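Toivo Hämäläinen talks with his hands, which I guess makes sense for a man who spends his working day moving a robot arm with them. I'd been in the door maybe a minute when he had his fingers pinched together in front of my face, showing me how you hold a memory stick by its edges. "Like a cracker with too much on it," he said.

He and Valtteri Salminen run the teaching side of Trerkon, a small outfit that wants robots to take old office computers apart and put them back together. Toivo does most of the demonstrating. Valtteri does most of the throwing out, and we'll get to that. 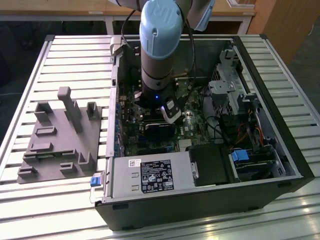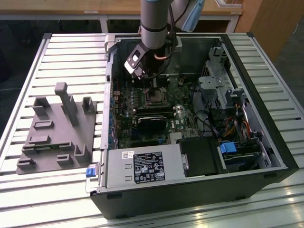 An open Dell tower on a slatted table, with the arm reaching in from above.

The first thing I wanted to know was why anyone would pick a computer. There are easier things to teach a robot, surely? Toivo laughed at me (he laughs a lot). "Everybody starts with blocks. We did blocks too! And then you go to somebody who runs a repair shop and say, look, it can stack blocks, and he's very polite and he goes back to work."

So, computers. Their project is called Orden, and the idea is that a person does the job through the robot, over and over, while everything gets recorded. The arm's positions, the gripper opening and closing, what the cameras see. One full go at a task is a demonstration. They collected 94 of them for the memory job in April and Toivo did 55 himself.

I asked what the difference is between pushing the arm along by hand and steering it from a distance, because I'd mixed the two up in my notes already. He was very patient about it. With hand guiding you grab hold of the arm, it goes slack for you, and you walk it through the motion. "It's lovely for big moves. You feel the weight of it, you know where the elbow is. But then your own arm is in the way of the camera, and your head too, because you're leaning in to look." With remote control you sit back with a controller and the arm copies you. Cleaner recordings, but you lose your sense of touch, and he misses it. "You don't know you're pressing too hard until the board bends a little. Then you know."

They use both now. Hand guiding for working out an approach, remote for anything that goes into the training set. Valtteri would happily drop the first one. Toivo wouldn't hear of it, and the two of them went back and forth on this in front of me for a good while, in the tone of people who have had this argument at lunch.

What surprised me most was how much of the skill is being boring. Toivo told me his early demonstrations were terrible because he was showing off. He'd come in from the left one time and from the right the next, or do a clever little wiggle to seat a part. "And the robot learns, okay, sometimes there's a wiggle. When? Who knows! So it wiggles over nothing." He does a pretty good impression of this.

Valtteri, who had mostly been looking at his laptop, perked up here. He's the one who watches the recordings back. "I cut 29 of his first batch," he told me, and Toivo nodded as if he'd been asked to confirm his date of birth. The most common problem was hesitation. A person stops in midair to think, and the recording has no idea that's thinking. It just looks like part of the job. These days Toivo decides on the whole move before he touches the controller, and if he loses his nerve halfway he scraps the take and starts over.

They don't cut every mistake, though! I'd assumed they would. Valtteri likes to keep the ones where the grip slips a bit and Toivo backs off and tries again, because the robot is going to slip too and it had better have seen somebody recover. He'd like more of those, in fact, but he won't let Toivo fake them. "He's a bad actor," he said. "You can see him planning to drop it."

I got a turn at the end, on a scrap board they keep for visitors. All I had to do was bring the gripper down over a stick of memory, close it and lift. I came in crooked, overcorrected, came in crooked the other way, and then squeezed the air next to it with great confidence. Toivo clapped. Valtteri asked whether I wanted it saved.

Next for them is cables, and both of them went a bit quiet when I brought it up. A cable is never where you left it, Toivo says, and it pushes back. He thinks they'll need 100 demonstrations before they can even tell whether they're teaching it the right way. Valtteri thinks that's low. They're starting with one connector, the fattest one they could find, and he has already cleared the disk space.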